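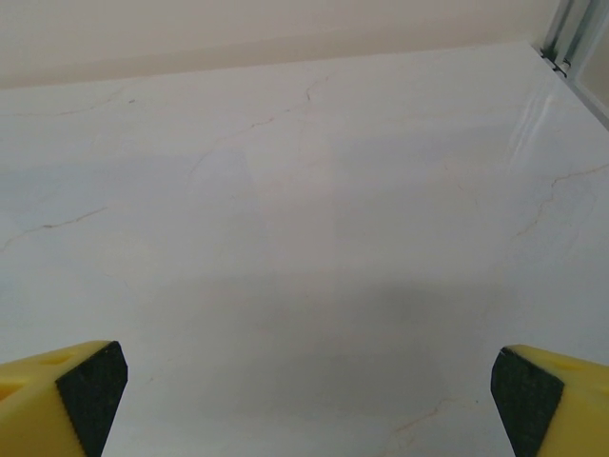 Sevim Şimşekoğlu wipes tables for a living now, or so she tells her mother. She runs the chores bench at Stesness, a small outfit in Clerkville that teaches arms to do kitchen jobs, and she gave me most of a morning on 5th July between trial runs. Notes typed up fast, so bear with me.

First question, the one everybody wants asked. Can it clean a kitchen yet?

"No," she says. Then a long pull of coffee. "It can do bits of a kitchen. It can wipe a counter if the counter is clear. Ask me about a counter with breakfast still on it and I change the subject."

The counter is her favorite topic. White, marble look, tan and rust veins running all over, a shine on it under the lights. People at home buy tops like that, she says, so that's what they train on. And the veins are a pain.

"A crack, a hair, a dribble of tea, a vein. You know which is which, you don't even think. The arm has to be taught. Early on it would scrub one vein over and over. Very thorough! Totally useless."

Glare is the other thing. Polished tops throw the ceiling lights back, and a bright streak can look a lot like a puddle. Then the arm's own shadow, which moves when it moves. Paavo Lahtinen, who writes the control software, spent most of last October on shadows. I asked him about it and got a groan.

"The hand comes down, everything under it goes gray," he says. "So the surface it looked at a second ago is a diferent color. We used to lose the cloth that way. Lose it, while more or less above it."

I wanted numbers. They gave me some. Their test this spring was one job only: pick up a folded cloth, wipe the top, put the cloth back. 1114 attempts. 237 of those needed a person to step in. Mostly at the pick up, Sevim says. Cloth is soft, it slides, the fingers shut on one corner and the rest of it drags.

Two fingers, by the way. Yellow plastic with black pads on the inside faces. I asked why not a proper hand, five fingers, like in the videos.

"Cost. Also I can fix these myself before lunch," Sevim says. "Five fingers is lovely until one of them breaks. And two gets you further than you'd think — cups, cloths, spoons, most packets. Not a wet plate. I wouldn't give it my wet plates."

So what about shops. Stesness has a side project with Iltadov, which runs a chain of housewares stores, and the idea was shelf tidying after closing. Hiba Karaki looks after that end of it. She's more upbeat than the other two, up to a point.

"Boxes are great. Boxes are a dream," she says. "Same size, flat sides, label on the front. It'll straighten a row of boxes all night. Then you hit the tea towels somebody has unfolded and stuffed back and that's it, we're done for the evening."

How long does a row take? 18 minutes for the arm, she says, on a good night. And a member of staff? She laughs. "Less. Let's say less."

But staff go home and the arm doesn't, that's her argument. Slow is fine if it's three in the morning and no one's waiting on it. Sevim half agrees. At home she thinks slow is a harder sell — people will stand there and watch it, get annoyed and grab the cloth.

Would she have one in her own kitchen?

"To wipe down, maybe. If I clear everything off first."

Which is most of the work, I say.

"Yes, well. That's the next project." They start on clearing in October, cups and bowls first, cutlery after if the budget holds. Paavo wants a matte counter for it. Sevim has already told him no.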